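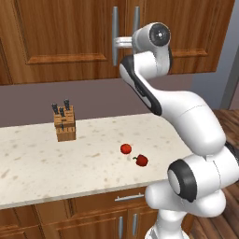 4.3 Setting Up Gate Admission in Zivaseo

Complete these steps before tickets for a fundraiser or tailgate go on sale.

1. Sign in as Event Manager and open Events > Admission.
2. Select General Admission and enter the advance price and the gate price. Both fields are required.
3. To admit children free, add a ticket type with a price of zero and enter the upper age limit.
4. Enter the venue capacity. The Garside plan allows up to 800 tickets per event.
5. Select Save, then Publish.

Note: Sponsor tables are entered separately — see Section 4.5.

Caution: Prices cannot be changed after the first ticket is sold. To correct an error, close the ticket type and create a new one.

6. Print the gate list. Each page holds 43 names, in alphabetical order.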